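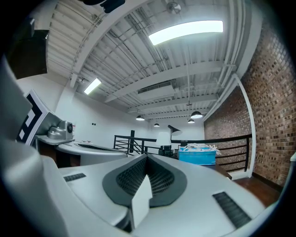
Balau Rooms – Frequently Asked Questions for Hirers

These answers apply to all hirers of the ground-floor rooms at the Handus Building, including community groups, classes and private functions. Please read them together with your hire agreement. If the two differ, the hire agreement applies.

Bookings and fees

How do I make a booking?
Bookings are made in writing using the hire application form, available from the front office or by email on request. A booking is confirmed once the office has issued a reference number and the deposit has been received. Verbal enquiries do not hold a date.

How far ahead can I book?
Applications for the following calendar year open in November. Regular hirers are offered their existing times first, and remaining times are then released to all applicants.

What does the deposit cover?
The deposit covers additional cleaning, lost keys and damage beyond ordinary wear. It is returned to the nominated account after the room has been inspected.

Can I change or cancel my booking?
Changes may be requested up to 30 days before the hire date. Cancellations received after that time forfeit the deposit unless the room is re-let.

The rooms

What is the capacity of the main room?
The main room is approved for 74 people, seated or standing. This figure includes staff, caterers and performers. The hirer is responsible for keeping numbers within the limit at all times.

Is the ceiling suitable for hanging decorations?
No. Nothing may be tied, taped, clipped or hooked to the ceiling deck, beams, pipes, conduits or light fittings. Freestanding frames are permitted provided they stay clear of the lights and do not block an exit. Helium balloons must be weighted and removed at the end of the hire.

May I attach signs or artwork to the brick walls?
Adhesives, nails and screws are not permitted on any brickwork. Older mortar is easily lifted by tape and putty, and repairs are charged at cost. Display boards can be borrowed from the office if requested at the time of booking.

Can the lighting be dimmed?
The ceiling lights in the main room operate on a single switch beside the door and cannot be dimmed. Hirers may bring lamps, which must carry a current electrical test tag. Candles and other open flames are not permitted.

Why does the room echo?
The hard surfaces overhead and along the walls carry sound. Hirers planning speeches or recorded music are advised to visit beforehand and test their equipment. Amplified sound must finish by 10 pm.

Food and drink

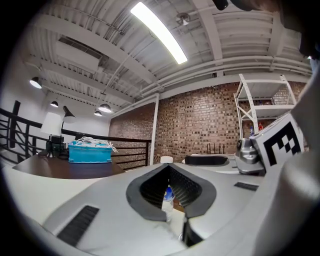
Refreshments may be served in the main room, subject to the conditions below. Hot food must be prepared off site or in the Pillay Kitchen, which is booked separately. Water may be taken into any of the rooms, and a plastic bottle with a cap, such as the clear one with the blue top shown, is preferred to open cups or glassware. Bottles should be kept off the floor in walkways and well away from power boards.

Is alcohol permitted?
Alcohol may be served only with the written consent of the office. The hirer must obtain any licence required and provide a copy before the hire date.

Who is responsible for rubbish?
The hirer. General waste and recycling bins are located in the Grunum Lane yard. Empty all bottles before recycling them. Rubbish bags may not be left beside the bins, and any excess must be taken away by the hirer.

Access and safety

When can I collect the key?
Keys are collected from the front office between 9 am and 4 pm on the last working day before the hire. The person collecting must be named on the application and show photo identification.

Is there parking on site?
Parking is limited to one loading space, available for 30 minutes at a time. An accessible space is located next to the ramp and must be kept free for permit holders.

Whom do I contact about a fault?
Faults should be reported to the Facilities Officer, Siebe Van den Broek, on extension 466 during office hours. Outside those hours, use the number on the back of the key tag. In an emergency, call emergency services first.

The office is closed to the public on Wednesday mornings – email enquiries received during that time are answered the same afternoon.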